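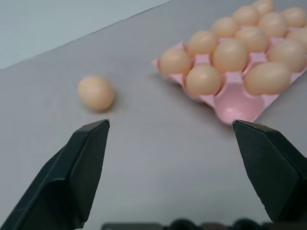 Earlier on the Hulldale Backyard Eggs list, a member wrote:

> I'm about ready to give up on cardboard cartons. Mine come back from
> the neighbors with broken lids and something sticky in the corners,
> and by November I had a stack in the garage that I didn't want to put
> eggs into at all. Has anybody here switched to the plastic trays, the
> open ones without a lid? I can't tell from the catalogs if the cups
> are deep enough for a big egg, or if they slide around on a shelf.
> Also, how do you keep track of which eggs are oldest when there's no
> lid to write on? I used to put the date on the carton and that was
> my whole system.
>
> Small flock, nothing fancy. I keep some back for baking and give the
> rest away.

Yes! I switched, and I've been hoping someone would ask, because I have opinions on egg trays that my family is very tired of hearing.

I bought my first ones from Flanditz, the farm store out past the Greltport turnoff, when they were clearing a shelf. They had them in pink and I think a green, and I took pink for everything since it shows dirt right away. A smear of yolk on gray cardboard can sit there for a week before you see it, but on pink plastic you spot it from across the kitchen. They go in the sink with warm water and a drop of dish soap, and an old toothbrush gets down into the bottoms of the cups. Then I stand them on edge in the dish rack overnight. I've never put one in the dishwasher, so if anyone has, please tell us how it came out!

On cup depth: mine are fine for everything my hens lay, including the really big ones I get from the older girls. A long egg will stick up a bit more, and that only matters if you stack. I don't stack full trays. I did it once, with a bag of flour on the same shelf, and we had scrambled eggs for supper.

As for sliding, a smooth shelf is the worst. I cut a piece of that rubbery drawer liner to fit and they haven't moved since.

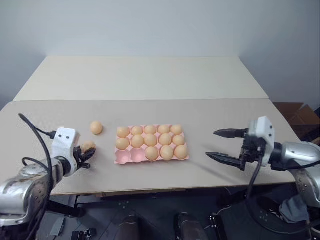 Keeping the oldest eggs straight was the part I worried about too, and what I ended up with is almost too simple to write down. I load from the back. New eggs go in wherever the row left off, I take eggs for cooking from the other end, and a tray never gets topped up once I've started eating out of it. The fifteen-cup size suits this very well, three rows of five, so you can read it at a glance without picking anything up. Take the pink one on the table: the back and middle rows are full, and the two empty cups are together at the left end of the front row. That's how I like a tray to look when it's nearly done. If gaps start turning up in the middle, somebody has been helping themselves and I've lost the order.

If you still want dates (I do, for the ones I give away), write on a strip of masking tape and put it on the rim. It peels off clean as long as you don't leave it for months. Some people pencil the date right on the shell, and that works nicely on light tan eggs, though I find it hard to read on the dark brown ones.

One more habit that has saved me a lot of eggs: set the tray down first, away from the table edge, and only then start moving eggs. I used to hold the tray in one hand and fill it with the other, and I dropped plenty that way. Loose eggs roll in a curve and never where you expect, so if I have to put some down on a bare table I lay a dish towel under them.

For the record keepers, I wrote down 636 eggs last year, and I lost 44 of them to cracks, most from before I quit the juggling act. This year I'm up to 76 eggs since I started the new page and I've cracked six, two of those on the faucet, which I can't blame on any tray.

The only thing I miss from the cartons is the lid when I'm driving. For car trips I set the tray in a shallow box with a folded towel over the top, and I take the Radonjić road into town now because the other way has that washboard stretch by the bridge. You could also keep a few clean cartons just for handing out, and use the trays at home.

Anyway, try one tray before you buy a whole set! If you get over to Flanditz, ask at the back counter, they don't always have them out on the floor. And I'd love to hear if anyone has found a tray with a snap-on lid that really stays snapped.

Happy collecting,
your fellow list member on the Hulldale side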